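# Learning to Row at Gisbridge: Project Report

For our semester project, our group of 16 students joined the beginner rowing course on Lake Olorwood. The aim was to find out how much a person who never rowed before can improve in one term, with two water sessions each week and one session on the indoor machine.

We began in January on the machines, as the lake was still closed. Every student rowed 1000 meters as a first test. Most of us started much too fast and had to suffer for the second half. Our coach asked us to write down the stroke rate after each try, and from these notes we could see that a slower rate often gave the better time -- this was a surprise for the whole group.

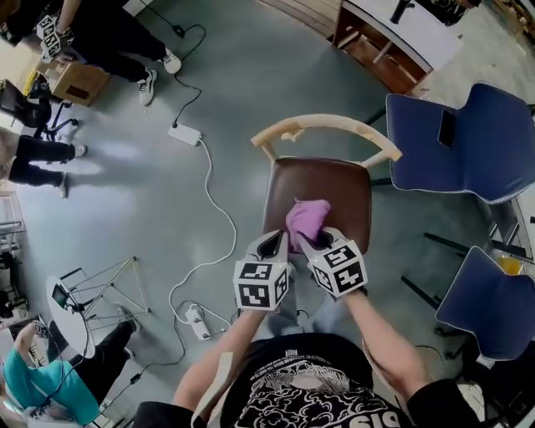

Why did we choose the four-seat boat for the water sessions? The club has four of them in good condition, and in this boat a beginner can feel the rhythm of the others without being lost in a big crew.

The boats at Gisbridge are named after fish and birds, except ours, which is called Kimik. She is old and a little heavy, but stable. In the first weeks we practiced only with the arms and the upper body. The legs came later, when the balance was better. Turning the boat near the Gill bridge remained difficult until the end, mainly when the wind came from the side.

At the end of the term we rowed 3000 meters on the lake without stopping. On the machine, the average time for 1000 meters became 59 seconds shorter than in the first test. I must mention that three students missed the last test because of illness, so their first results were also removed from the average.

For the next group, I would suggest more lessons on steering and an earlier start on the water, if the ice permits it.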